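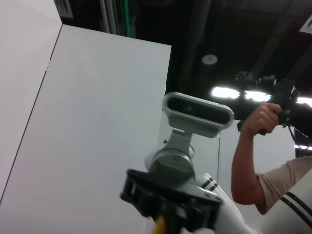
One reader of the previous edition wrote to ask whether two white panels set at an angle need feet, or whether the angle alone will hold them up. Feet are required in every case. An angled pair is steadier than a single panel, but it can still be moved by a passing shoulder or an open door.

Setting Up White Wall Panels and a Clear Acrylic Panel
Nolham Building Services, Room Guide 15
Revised Monday, May 13, 2019

This guide applies to the Deltier white panels and the clear acrylic panels issued from the Nolham store. It does not apply to the fabric screens in Room 308, which are covered separately.

Before you begin

Measure the floor space and mark the line of each panel with low-tack tape. Check the ceiling for sprinkler heads and keep the top edge of every panel well below them. Two people are needed to raise a tall panel. Wear clean cotton gloves when handling white surfaces.

Raising the white panels

1. Lay the first panel face up on a blanket and attach both feet. Tighten the screws by hand.

2. Stand the panel on its taped line. One person holds it while the other finishes tightening the feet.

3. Raise the second panel in the same way and bring its side edge up to the first. Set the angle you want before joining them. A wide angle leaves more working room in front. A narrow angle takes up less floor.

4. Join the two panels at the back with the Mikuš clips supplied. Place the lowest clip 15 cm from the floor and the next at 127 cm.

5. Check both upright edges with a level. Correct any lean at the feet. Do not pull on the top of the panel.

Placing the acrylic panel

Leave the protective film on until the panel is in its base. Carry it upright, with one hand under the lower edge. Once it is in place, peel the film slowly from a top corner.

The side edges of clear acrylic are hard to see against a white background. Put a strip of colored tape on any edge that faces a walkway, and leave it there for as long as the room is in use.

Cleaning

Dust the white panels with a dry cloth. Marks may be removed with Wirix solution diluted in water. Do not use Wirix on acrylic. Wash acrylic with mild soap and lukewarm water, and dry it with a soft cloth. Paper towels will scratch it.

Returning panels

Panels should be returned with feet, clips, and base in the same carton. Requests for more than one set during August must reach the store by the end of the preceding month. Missing clips are charged at the rate shown on the loan form.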